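I have been trying to give up coffee for 10 days and would like to report that I am now a worse person with better sleep.

Day one was fine. Day one is always fine. I told everybody I met, including the man who reads the gas meter.

Day two I had a headache with its own zip code. Ingrid Quintanilla, who quit in July and has been glowing at me ever since, said to drink water. I drank water. I had a headache and had to pee.

Day three I bought a tin of Jevetti, a roasted chicory drink that "satisfies like the real thing." The real thing should call a lawyer.

Day four, the Jundum on the corner changed its window display to one enormous latte. I crossed the street. There's a second Jundum across the street.

Day six I fell asleep at 9:15 and woke up at 5 feeling wonderful, with two hours to kill and nothing to drink in them. I cleaned the oven. I alphabetized the spices -- turmeric and thyme had been living in sin for years.

Citlali Cuevas at work says the trick is to replace the ritual. When you want a cup, eat a piece of fruit. She said this while holding a cup.

So I'm a fruit person now. At 3 p.m. I peel something and stare out the window like a widow in a lighthouse. 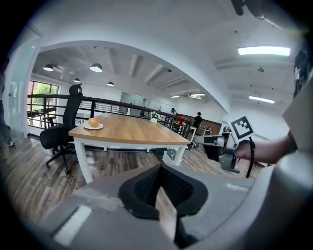
3 p.m. One orange, on a plate, like a grown-up.

Money saved so far: I was going to put the figure here, but then I remembered the Jevetti, and the other tin of Jevetti I bought in case I was being unfair to the first one.

Anyway, decaf counts as quitting, right? Asking before the 3:30 meeting.

Last updated: Tue 7 February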